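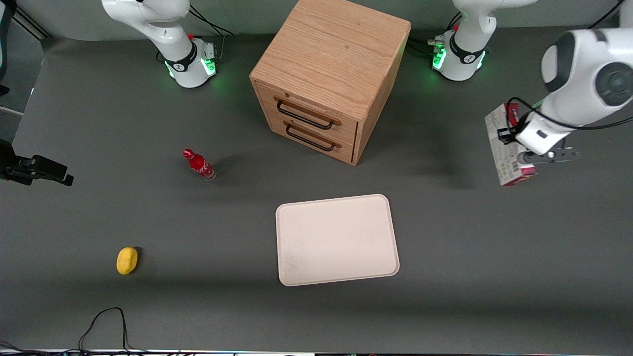 Stirkatus Small Cabinet Project: Second Progress Report

To: Seul-gi Hwang, Landeg Fund
From: Madhu Upadhyay, Trumar Workshop
Jul 16, 2021

Where we are

The cabinet exists. I mention this first because our May report contained a drawing of a cabinet, a paragraph on the philosophy of cabinets, and a photo of some boards. You were polite about it. The piece now has a top, sides, two drawers and two handles, and it stands up on a table by itself, a thing the first attempt did only when leaned against the wall.

For anyone at the fund who is new to the file: you are paying us to design a small tabletop cabinet for people who have given up on the kitchen drawer. It should hold the little boxed things that every household owns and can't find, meaning tea, matches, plasters, batteries, and the spare fuse in its original packet. It should be easy to open for a person with stiff hands, and it shouldn't look like medical equipment.

The body

We have settled on oak, light, with the grain left to show on the top and the sides. Meinrad Mayrhofer argued for painting it and produced color cards. The color cards were admired and are now holding up one end of a shelf. The finish is two thin coats of oil, and the surface can be wiped with a damp cloth without anyone having to apologize to it later.

The shape is close to a cube. The original drawing was wider and lower, with the drawers side by side, and it looked handsome on paper. On an ordinary kitchen counter it took up the spot where people put the bread. Stacking the drawers gave the bread its place back, and the flat top is wide enough for a radio or a plant. We expect it will mostly be used for unopened mail.

The handles

You asked for a short account of the handles, given how much of the last budget they ate. It will not be short.

We began with wooden knobs. They were cheap, they matched, and testers with arthritis disliked them at once. Next came a cut-out slot in the top edge of each drawer front. That one worked well until Ursina Tanner pointed out that anyone wearing a bandage, or a thick sweater with long cuffs, would get stuck in it. She then demonstrated with her own sweater, and we lost most of an afternoon.

The current version is a black metal bar, raised off the drawer front on small wooden standoffs. The standoffs are what cost the money. They leave enough room behind the bar for a whole hand, or for two fingers hooked over it, or for a loop of string if that's how you like to live. The black shows up clearly against the oak, and the testers with poor eyesight brought that up before we did. I would love to claim we had planned it.

One problem is left. The screws go through the drawer front into the standoff, and on the earlier samples they worked loose with use, so the bar began to rattle like a tray of spoons. Caradog Bowen has moved to a longer screw and a washer. The rattle has stopped on the sample he treated. We'd like to see it stay stopped through the fall before anyone prints a brochure.

What people keep in it

We sent a questionnaire to the households on the Nindau mailing list and received 116 replies, including one that was entirely about a neighbor's hedge. The question was simple: what small boxed items do you lose most often? Tea came first, then batteries, then medicines. Candles did better than expected. Several people wrote "everything" and underlined it.

The useful result is about packaging. Most of these things live in light cardboard boxes, the sort with print all over the front and a flap at one end that never closes again after the first day. They dent when squeezed, and they catch on a drawer edge if they go in at a tilt. So the inside edges of the drawers will be rounded, and we have dropped the fixed dividers. A divider is a fine thing until a tea company changes the size of its box.

What hasn't gone well

The drawer runners. We wanted wood on wood, with wax, as our grandparents had it. Our grandparents evidently had drier houses. In the damp weeks of spring the lower drawer swelled and had to be persuaded with a knee. We have shaved the sides and will try a thin strip of harder wood along the bottom edge. If that fails we'll buy metal runners like everyone else and say nothing more about heritage.

The weight. Oak is heavy, and a cabinet full of batteries is heavier. It doesn't slide around when a drawer is pulled, and we're glad of that, but two testers said they would not want to move it to clean behind it. Felt feet are the likely answer. Ursina would like it recorded that nobody cleans behind things anyway.

The instructions. There is a four-page leaflet. The product is a box with drawers. We are working on the leaflet.

Money

Wood and oil came in under the estimate. The handles did not, for the reasons given at length above. After paying for the second set of samples we have more than 2000 left of this year's grant, all of it set aside for the runners, the home trial and printing. We aren't asking for anything extra in this period. I'm told that sentence gets a report read more warmly.

Next steps

Meinrad will build 3 more cabinets to the present design, with the new runner strips, and number them underneath so that we stop calling all of them "the good one."

Ursina will place them with households from the questionnaire. We would like at least one home with small children in it, as a drawer that survives a four-year-old needs no further testing.

Caradog will check the handle screws at each visit and write down what he finds in the shared notebook, in handwriting other people can read.

I will cut the leaflet to one page and send it to you with the next report. If you have a view on felt feet, please let me know before we order them, as the supplier sells them by the sack.

Madhu Upadhyay
Trumar Workshop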